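Moths in a bucket, and other January hobbies

4 min read

So I've gone and signed up for the winter moth count at Nindby again, and yes, I know what I said last year about my knees.

If you've never done one, you walk up and down a wet lane after tea with a torch, looking at tree trunks. The females of the winter moth can't fly. They've got silly little stumps for wings and they plod up the bark like tiny grey beetles, and the males flutter about hoping to bump into one. I find it completely gripping! My other half finds it a good reason to have the telly to himself.

Joanne Mapplebeck started the count, and her best season came to 2645 moths over the whole winter, nearly all of them on the oaks between the chapel and the Ellwood turning. I'd love to see us get to 3000. Last winter we only managed 900, but it rained most nights and two of us had that awful cough.

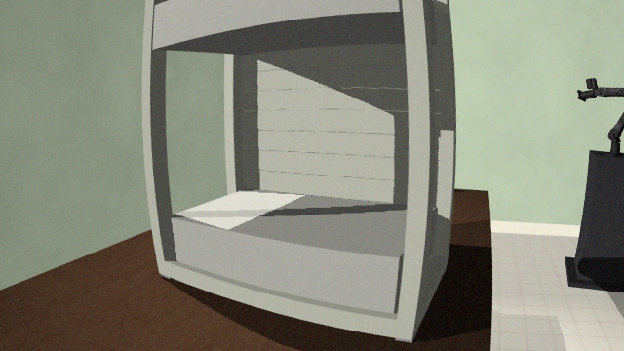 Anyway, there's a bit of a contest going this time. Whoever finds the first female on the Dristthorpe side gets a fruit cake baked by Serpil Güler, and having eaten Serpil's fruit cake I can tell you people are taking it seriously. You have to get a photo with the time on it (before 10pm, please, she wants her bed) and you mustn't pick the moth up. Dennis Nuttall has already been out twice with a head torch, the sneak.

I went up at half past six last night and got four males, one very cross woodlouse and a slug as long as my finger. No females. The ivy on the big oak has got so thick that you can't see half the trunk, so I'm going to try the hawthorns by the ford next, and take a flask.

Comments

Palesa Khumalo: Does the garden count? I've had one on the kitchen window three nights running.

Dennis Nuttall: Three times now, and I want the cake with extra cherries.

Ataahua Baxter: Try the apple trees behind the bus shelter, I had a female there last winter.

Contact me | © Nindby Notebook | Back to top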